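Mudbridge Mooring and Passage Notes

Version 2, last edited 10 May 2020

What this is

A plain text collection of notes about small boat moorings, short passages and the claims people make about them. It covers the stretch of river from Mudbridge down to the bar, plus a handful of anchorages along the coast on either side. There are 387 entries. Each one is a single report by somebody who took a boat under 30 feet to a place and wrote down what they found.

It is not a pilot book. If you use it as one you will sooner or later sit on the mud and have several hours to think about it.

Why it exists

The existing advice for this river is poor. The same six or seven paragraphs have been copied from one club handbook to the next, and I doubt that most of the people doing the copying went to look. "Good holding in mud" is written against places where I have dragged an anchor twice in an afternoon. "Visitors welcome" is written against a pontoon with a locked gate.

I wanted to know how much of it stood up, so I started collecting reports and putting the published claim next to each one. Some of the old advice is fine. A fair bit isn't.

What is in each entry

place: the name used locally, with the chart name after it if they differ
month: month only, no day
draught: in metres, as stated by the skipper
state of tide: hours before or after high water
claim: what the handbook says, in its own words
found: what the reporter says they found
depth: least depth seen on the sounder, corrected or not
notes: anything else

The depth field needs care. Plenty of people don't know whether their sounder reads from the waterline, the transducer or the bottom of the keel, and say so only when pressed. Where I couldn't settle it I put "uncorrected". Treat an uncorrected depth as gossip.

The draught field is no better. Skippers quote the builder's figure, which was measured on an empty boat. Add two anchors, a full water tank and ten years of tins under the bunks and it is wrong, usually in the direction that hurts.
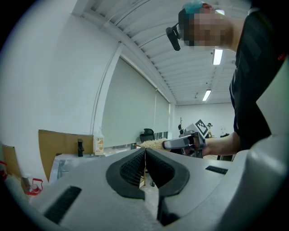
Coverage is lopsided. Nearly 300 of the entries are for the river itself, and most of those are from July, when the water is flat and everybody is in a good mood. I have very little for winter and nothing at all for the outer anchorages in a strong easterly, which is exactly when you would want to know. Please don't read a lack of bad reports as a sign that a place is safe. It may only mean that sensible people weren't there.

Gear mentioned in the notes

People like to say what they were using, so makers' names turn up. The Kocabaş folding anchor appears often and gets warm words from owners, all of whom had paid for one. I can't find an entry where it was compared with anything else on the same day in the same spot. The Varko mooring hook is praised for picking up buoys in a chop, and then in the next line for floating when dropped, which makes me wonder how the first part went.

I have left these remarks in, as cutting them would mean deciding whose opinion counts. They are not recommendations.

What I changed

Spelling of place names, obvious slips with the tide times, and boat names, which I took out. Nothing else. If a report contradicts the one before it, both are there. Lallileo Creek has a run of entries that can't all be true – the sill is either above the mud at low water or it isn't – and I have left them for you to argue over.

Known problems

Reports came mostly from people who keep a boat here, so they know where the soft bits are and go there without thinking.
Distances off are guesses, even when they look exact.
The withies below Mudbridge have been moved at least once since the earlier entries were written.
"Sheltered" means whatever the reporter wanted it to mean.

Using and copying

Copy it, print it, correct it. Keep the version line at the top so that people can tell how stale their copy is. Don't load the positions into a plotter and follow them.

Sending a report

Use the same field order as above and leave blank anything you didn't measure. A blank is more use to me than a number you half remember. Reports of things going badly are especially wanted, and I won't print the name of your boat.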